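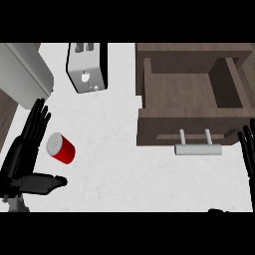
Roswitha Schwaiger 在内部讨论页上留言：抽屉归位这一步交给机械臂以后，早班的人还要不要在交接单上签字？签的话，签的是谁干的活？

这个问题在第一版文档里没有答案，本版补在第 5 节。其余内容按 Verkolmont 办公楼茶水间的现行做法改写，适用于准备把“台面收纳”从人工班次转为自动执行的站点。阅读前应已完成 Clorko 调度端的安装，并持有站点管理员权限。

## 1. 范围

本流程只覆盖三类动作：

- 从台面拿起单个小件，放入已打开的抽屉；
- 拉开、推回抽屉；
- 任务失败后退回待机位，并通知当班人员。

擦拭、倒水、清空垃圾、处理破损餐具仍由人完成。烤面包机和其他带电器具一律登记为“固定障碍物”，不登记为“可移动物”。Lenatetti 站点曾把烤面包机登记错，任务在仿真阶段就被拦下，改一个字段即可，但排查用了一个下午。

## 2. 先记录人工流程

开始配置之前，请当班人员按平时的习惯做一遍，并由另一人记录。记录的对象是动作顺序和例外情况，不记个人用时。用时数据容易被拿去做绩效比较，Verkolmont 的人事协议明确排除了这种用途，其他站点请先查阅本地协议。

记录表至少包含以下字段：

| 字段 | 填写说明 |
|---|---|
| 物件类别 | 用现场叫法，不用采购名称 |
| 起始位置 | 按台面分区编号 |
| 目标位置 | 抽屉编号加左、中、右 |
| 例外 | 原话记录，不归类 |
| 判断依据 | 当班人员为什么这样放 |

Verkolmont 的记录最后整理出 71 条例外，大部分与物件本身无关。比较典型的几条：抽屉前站着人时先等；杯里有残液时先倒掉；会议开始前不推抽屉，声音太大。后两条直接影响任务设计，残液一条归入人工处理，声音一条写进时间窗。

“判断依据”一栏不要省略。Hannelore Lehner 做过多年早班，她填的那几页后来成了参数表的底稿。

## 3. 建立仿真场景

仿真场景要与现场的尺寸和朝向一致，外观可以简化。最低要求如下：

1. 台面高度、抽屉行程、把手中心高度取实测值。
2. 抽屉正面的横杆把手单独建模，碰撞体不要合并到面板上。
3. 固定障碍物用完整外形，不要用包围盒代替圆角机身，否则靠近台面左后侧的路径会被误判为不可达。
4. 台面摩擦系数按材质表填写，浅色石纹台面先用默认值。
5. 可移动物先放一件，颜色与木质抽屉、浅色台面都有明显差别，便于在回放中人工核对。

场景建好后，先手动拖动抽屉到全开位置，检查侧壁与机械臂前臂是否干涉。这一步通过后再加载策略文件。

如果站点使用五指手，需在 Strebel 参数包中选择对应的末端配置。换过末端的站点请重新导入整包，只改末端名称会留下旧的关节限位。

## 4. 运行与判定

仿真任务从调度端发起，步骤如下：

1. 在“任务”中新建一组回合，选定场景和末端配置。
2. 将物件起始位置设为随机，范围限定在台面左侧分区内。
3. 抽屉初始状态设为“已开”。“关闭”状态留到第二轮。
4. 勾选“保存失败回放”。
5. 启动，等待整组结束后再看结果，中途不要改参数。
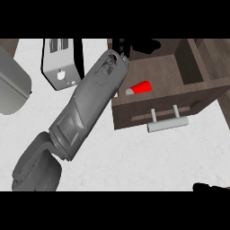 判定成功需同时满足：物件完全位于抽屉侧壁之内；末端已松开并离开抽屉上方；抽屉可以推回且不夹物。物件侧倒不算失败，除非它高出侧壁。只看终点位置会把“末端仍压着物件”的回合算成成功，首轮统计就出过这种偏差。

Verkolmont 首轮跑了超过 2,000 个回合，按上述条件重新判定后，有效成功为 1,113 个。这个结果不足以上线。失败回放由 Remo Haslinger 和两位早班同事一起看，分类时沿用第 2 节里的现场叫法，不另造术语。看回放的时间计入工时，并在排班表上单独列出。

失败类型集中在以下几处：

- 接近角度过低，指尖先碰到台面；
- 释放过早，物件落在抽屉前沿；
- 前臂越过前沿时过于靠近把手。

第三类用路径约束解决，把手上方设禁入区即可。前两类需要重新训练，不要用放宽判定条件的方式处理。

## 5. 岗位与交接

回到开头的问题。现行规定是：签字保留，内容改变。早班人员签的是“已检查”，对应的执行记录由调度端自动附上，两者分栏。出现破损或误放时，先看执行记录，不从签字人问起。

Jolán Bognár 对此的补充意见已经采纳：检查也需要时间，不能因为归位动作不再由人完成，就把整段班次从排班表里删掉。Verkolmont 目前把原来的收纳时段拆成两部分，前一部分用于检查和处理例外，后一部分用于清洁。总时长未减。

上线前须与受影响的班次确认下列事项，并书面留存：

- 谁有权按停机键。答案应当是在场的任何人，包括访客。
- 停机后由谁恢复。只限受过培训的当班人员。
- 当班人员能否拒绝恢复任务。可以，填写原因一栏即可，不需要主管批准。
- 摄像数据保存多久、谁能调阅。
- 站点停用自动执行后，人工流程由谁恢复，工时从哪里出。

最后一项常被漏掉。人工流程停久了，物件的摆放规则会只剩在参数表里，新来的人无从学起。建议每月安排一次全人工班次，照第 2 节的记录表核对，有出入就更新参数。

培训方面，原有当班人员优先。课程分为急停与恢复、回放判读、例外登记三段，均在工作时间内进行。Flurina Kuster 负责的那一组把回放判读放在最前面，学员先知道机器会怎样出错，再学按键。其他组可以照此调整顺序。

## 6. 分阶段上线

现场运行分为 3 个阶段，每个阶段结束后由当班人员和站点管理员共同签字，缺一方不得进入下一阶段。

**影子运行。** 机械臂断开动力，调度端只给出拟执行的动作。当班人员照常工作，遇到与拟执行动作不一致的地方，在终端上标记。

**有人值守。** 低速执行，当班人员在场，时间窗限于上午开门之前。抽屉周围的地面标线应在这一阶段之前贴好。

**例行运行。** 恢复正常速度，当班人员可在同层做其他工作，通知须在工位终端和手持设备上同时响起。只响一处的，视为通知功能未通过。

任何阶段更换抽屉、把手或台面器具，都要退回第 3 节重新测量。仅挪动固定障碍物的，更新位置后重跑一组仿真，再从有人值守阶段开始。

## 7. 常见问题

**抽屉推不到底，调度端报“目标未达”。** 先检查抽屉后侧是否有物件滑入，再检查行程实测值。不要直接增大推力上限。

**仿真通过，影子运行阶段标记很多。** 通常是例外没有录全。回到记录表，优先补“判断依据”为空的行。

**当班人员不愿做标记。** 检查标记界面是否显示了姓名。默认应为匿名，旧版本升级上来的站点需要手动关闭姓名显示，路径为“终端设置—班次—标记显示”。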